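Trailer and Light Vehicle Restoration – Frequently Asked Questions

Do you work on any make of ex-military trailer?
We take on light cargo trailers, mostly quarter-ton and half-ton types. The ones we know best are the Boros and the early Nenby. Larger trailers with air brakes are outside what we can handle at the Grenevine workshop.

My trailer has lost its data plate. Can you still identify it?
Usually, yes. Send us the chassis number if you can find it, normally stamped on the front cross member under several coats of paint. Ernő Takács keeps our records and will compare it with the lists we hold. If the number has rusted away, measurements of the drawbar and spring hangers will often narrow it down.

Should I strip the paint before bringing it in?
Please don't. Old unit markings can survive under later paint, and we would like to rub back the tailgate by hand first.

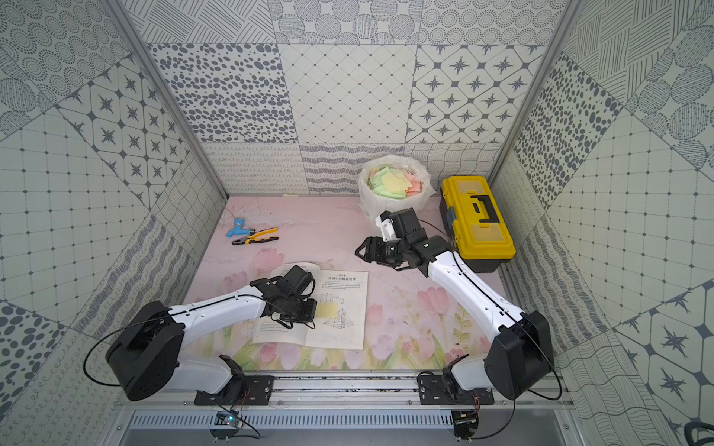
If the paint has already been stripped, bring any photographs you took beforehand. Boglárka Illés does our stencilling and can work from quite poor pictures.

Can I keep the original tub?
It depends on the floor. Surface rust is fine and small holes can be patched. Once the rust has reached the side seams, a new floor panel is the better choice. We keep the old metal for you unless you tell us to scrap it.

Which tyres do you fit?
Sakora bar-tread tyres, unless you supply your own. We replace the inner tubes and rim tapes at the same time. Tyres are sold in sets of 2 – we won't fit a single new one next to an old one.

Is there a waiting list?
Yes. There are 3 trailers ahead of any new booking at present, and the workshop closes for March.

Do you sell parts by post?
Small parts only, such as lamp brackets, lunette eyes and cover hooks. The printed parts list has 88 entries and we can post you a copy. Springs and axles must be collected.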